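Filed under: Home > Storage & Packing | Tags: boxes, pantry, moving

We use cookies to remember your preferences and measure traffic. Accept | Manage settings

Packing the odds and ends box

Every move I have done ends with the same category of leftovers: half-used groceries, one or two bottles, small cartons, things from the drawer by the door. They do not belong with the plates or the books, and they are usually needed within a day of arrival. For the move to Prurthorpe in April I gave them one box and wrote down how I handled it.

Box size and weight

I used plain brown corrugated boxes throughout. The mixed box should be small enough to carry with both forearms under it. My limit is 40 pounds for anything with books in it, and a mixed food box never gets near that. The problem is density. A bottle and a bag of snacks take up similar space and behave very differently when the box is tipped.

Tape the bottom seam twice lengthwise and once across. I measured the tape used on my last move at 549 inches for the whole kitchen, and most of the waste came from retaping boxes closed too early. Leave the top open until the last morning.

Working surface

I pack on the table with the cloth left on. Ours is a beige knit one with enough texture that cardboard does not slide when you push down on the contents. Dymphna Ní Chonaill, who lent me her tape gun, packs on the floor and says it is faster. My back disagrees.

First pass: throw it all in

The first pass is unsorted. Bags, cartons and bottles go in as they come to hand, flaps folded outward so they stay clear. The purpose is to test volume. If the heap stays below the rim, one box is enough.

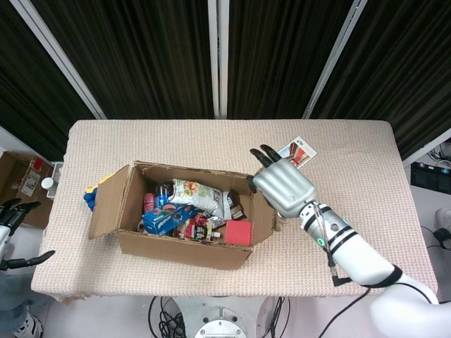 Second pass: sort by stiffness

Take everything out again and make two groups, rigid and soft. Rigid items are cartons, bottles and small tubs. Soft items are snack bags and anything that deforms under a thumb.

Cartons go in first, flat against the bottom and the long wall. Bottles stand upright in the corners, caps up, with a folded dish towel between glass and cardboard. Check every cap by hand. On an earlier move a loose one cost me a bag of flour and the box under it.

Small containers fill the gaps between the cartons. Snack bags go on top, since a sealed bag makes decent padding until something heavy lands on it.

Toys are a separate box. Building bricks in particular work their way to the bottom and have to be fished out one at a time.

Labeling

I number each box on two adjacent sides and keep the contents in a spreadsheet. The mixed box was number 52, and its entry lists the room it goes to, the bottles and anything already opened. Ljubica Spahić uses colored dots for rooms. I tried them, and they peeled off in the van.

Close the flaps short sides first, then long. Run one strip of tape along the seam and fold over the last half inch so it can be pulled open without a knife.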